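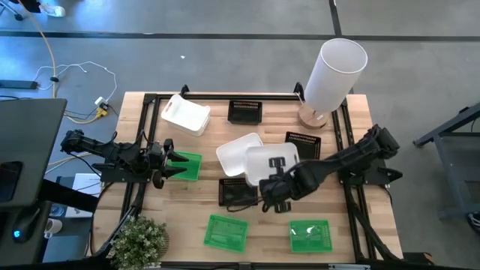 3.2 Return of reusable containers

The second part of the study looked at how well reusable containers came back to the shops that lent them. Single-use bags were left out of this part, as were the paper sacks that two growers supplied on request. The lending program in Clatbridge had been running since June, and customers at the three stores could borrow a container at checkout without paying a deposit. Each loan was entered in Famuvo, the stock program the stores already used, under the customer's account number.

Nkosi and Mabuza had earlier argued that deposit-free lending works only where customers shop at the same store each week. Our records allowed a partial test of that claim. The lending period closed on 30 November 2024, and by then some 3,000 loans had been entered. Of these, 1,650 were to customers who had borrowed before. Loans with a missing account number were kept in the totals but dropped from the comparison by customer type.

Container type was recorded by the clerk at the time of the loan. The categories were box, tray, and basket, and the last of these was split into solid and slotted. Figure 2 shows the side wall of a slotted basket in green plastic. Clerks at the Steyn store at first entered trays and solid baskets under one code, and these entries were corrected by hand from the paper slips.
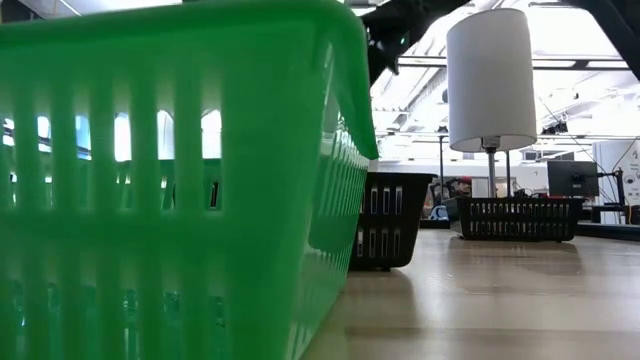
Where the slips could not be matched to an entry, the loan was marked "type unknown." Most such loans fell in the opening weeks, before the clerks had a printed code sheet at the register. We ran the comparison with and without them and the ordering of the types did not change. Slotted baskets came back soonest, boxes last. Customers interviewed at the Cellgate store said that boxes were handy at home for storing things, and several said they had meant to bring one back and had started using it in the garage or a closet.

Late returns were treated as returns. A container brought to a different store was credited to the store that had lent it, which required a manual transfer in Famuvo and was sometimes forgotten. Store-level rates should therefore be read with care, although the program-wide rate is not affected.
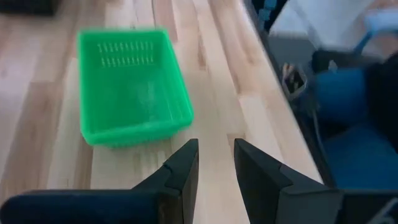
Did reminders make customers bring containers back sooner?

Reminders had a small effect on first-time borrowers and none that we could detect on repeat borrowers. Messages were sent 2 weeks after the loan, by which time most repeat borrowers had already been back to the store. An earlier message might work better for this group, but we did not test one.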